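## Zemwood fan tracker, three months in

Zemwood follows casting news, interviews and social posts for actors you choose, then sorts them into one feed. I ran the paid plan from October with 14 names on the list, most of them supporting players in teen dramas.

Setup took 45 minutes. Search handles stage names well but fails on siblings who share a surname, and two brothers were merged into one profile until I split them by hand. Source labels are the strongest part. Each item is tagged as a direct quote, a publicist statement or a repost, and reposts can be hidden with one switch.
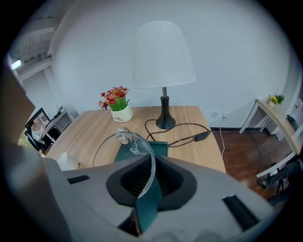 *Clear glass piece with a small round knob, light wooden table.*

Rumor filtering is weaker. With the filter set to strict, dating gossip still came through whenever a headline was written as a question. Rhiannon Ifans, who tests the same plan on a list of 100 soap actors, sees the same fault. Support replied in two days and suggested blocking single words, which also removed a real interview.

Alerts arrive on time on the phone and late by email. The export file is plain text and opens anywhere. Birthdays and credits were correct for every profile I checked except one, where a guest role was listed as a regular part.

**Score:** 3 out of 5. The free plan has the same source labels and is enough for short lists.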